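상을 받는 교사와 남아 있는 교사

교사에게 주는 상이 해마다 늘고 있다. 이 글은 그 상이 학교에 무엇을 남기는지에 대한 의견이다.
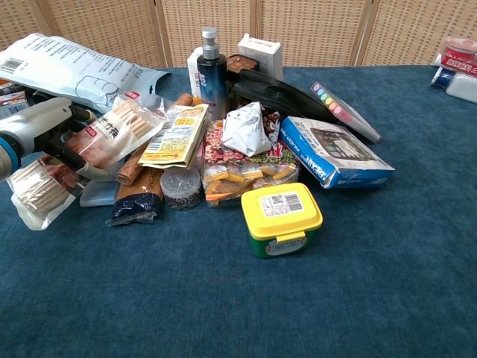 한 사람에게 몰리는 조명

Costby 지역의 교육 재단이 올해도 우수 교사 한 명을 뽑는다. 후보 추천서가 400건 넘게 들어왔다고 한다. 추천서를 쓴 사람은 대부분 학부모와 졸업생이고, 동료 교사가 쓴 것은 많지 않다. 나는 이 비율이 늘 마음에 걸린다. 수업을 가장 가까이에서 보는 사람은 옆 반 교사인데, 정작 옆 반 교사는 추천서를 쓸 시간이 없거나 쓸 마음이 없다.

상을 없애자는 말은 아니다. 나도 오래전에 작은 상을 하나 받은 적이 있고, 그때 기분이 좋았다. 상패는 아직 책장에 있다. 다만 상을 받은 다음 해에 내 수업이 나아졌느냐고 물으면 그렇다고 답하기 어렵다. 강연 요청이 들어왔고, 공개 수업을 여러 번 했고, 그만큼 우리 반 아이들의 공책을 늦게 돌려주었다.

심사 방식의 문제

심사위원은 보통 서류와 짧은 영상으로 교사를 평가한다. 서류에 쓰기 좋은 활동은 정해져 있다. 전시회, 공연, 외부 대회, 지역 행사 같은 것이다. 글을 읽지 못하던 아이가 2학기 끝에 한 쪽을 혼자 읽게 된 일은 서류에 쓰면 한 줄이다. 그 한 줄을 위해 교사가 점심시간마다 아이 옆에 앉아 있었다는 사실은 영상에 담기지 않는다.

Rurkton의 한 초등학교에서 근무할 때 그런 교사를 보았다. 교실이 특별히 예쁘지도 않았고 행사를 크게 벌이는 사람도 아니었다. 그 반 아이들은 다음 학년에 올라가면 받아쓰기와 셈에서 티가 났다. 새 담임들은 3월이면 알아차렸다. 그 교사는 30년을 일하고 퇴직했고, 내가 알기로는 후보에 오른 적이 없다.

심사를 바꾼다면 학교에 직접 와서 하루를 보는 것이 먼저다. 미리 준비한 공개 수업이 아닌 보통 날의 수업이어야 한다. 출석을 부르고, 싸운 아이들을 떼어 놓고, 준비물을 안 가져온 아이에게 연필을 빌려주는 시간까지 보아야 한다. 비용이 든다는 반론이 있을 것이다. 시상식 만찬의 규모를 줄이면 방문 비용 일부는 나온다고 생각한다.

상금은 어디로 가야 하나

상금을 개인에게 주는 것이 옳은지도 따져 볼 만하다. 수상자 가운데는 상금을 학교에 내놓는 사람이 많다. 좋은 일이지만, 그렇게 하는 것이 당연하다는 분위기가 생기면 곤란하다. 교사가 자기 노력으로 받은 돈을 집 수리에 쓴다고 해서 눈치를 볼 이유가 없다. 학교에 돈이 필요하면 학교에 예산을 주면 된다. 개인의 상금이 도서 구입비를 메우는 구조는 이상하다.

Jirkard 교육청은 몇 해 전부터 방식을 조금 달리한다. 개인상을 그대로 두고, 같은 금액을 학년 단위의 교사 모임에도 준다. 모임은 그 돈을 수업 준비 시간을 확보하는 데 쓸 수 있다. 시간강사를 불러 한 시간을 비우고, 그 시간에 교사들이 모여 아이들의 글을 함께 읽는다. 화려하지 않아서 신문에는 잘 나오지 않는다. 나는 이쪽이 돈을 더 잘 쓰는 길이라고 본다.

물론 모임에 주는 상에도 약점은 있다. 일을 많이 한 사람과 적게 한 사람이 같은 이름으로 상을 받는다. 서류를 대신 쓰는 사람은 대개 가장 젊은 교사다. Foulkes에서 비슷한 제도를 운영하다가 보고서 분량 때문에 교사들의 불만이 커진 일이 있었다. 지원금을 받으려고 쓰는 문서가 수업 준비를 밀어내면 제도의 뜻이 사라진다. 보고서는 한 장이면 충분하다.

학부모에게 바라는 것

학부모가 추천서를 쓰는 마음은 고맙다. 그런데 교사가 그 학교에서 계속 일하는 데 도움이 되는 것은 다른 데 있을 때가 많다. 학급당 학생 수를 줄이자는 공청회에 나와 주는 것, 보조 인력 예산이 깎일 때 의견서를 내 주는 것이 그렇다. 지난 공청회에서 100석 규모의 강당은 절반도 차지 않았다. 같은 달에 열린 시상식은 서서 보는 사람이 있을 정도였다.

젊은 교사들이 몇 해 만에 학교를 떠나는 까닭을 물어보면 상을 못 받아서라고 답하는 사람은 없다. 수업과 상관없는 공문이 많고, 아픈 날 대신 들어올 사람이 없고, 어려운 민원을 혼자 받는다고 말한다. 재단과 교육청이 수상자 명단을 발표할 때, 그해에 그만둔 교사의 수와 그 이유도 함께 발표했으면 한다.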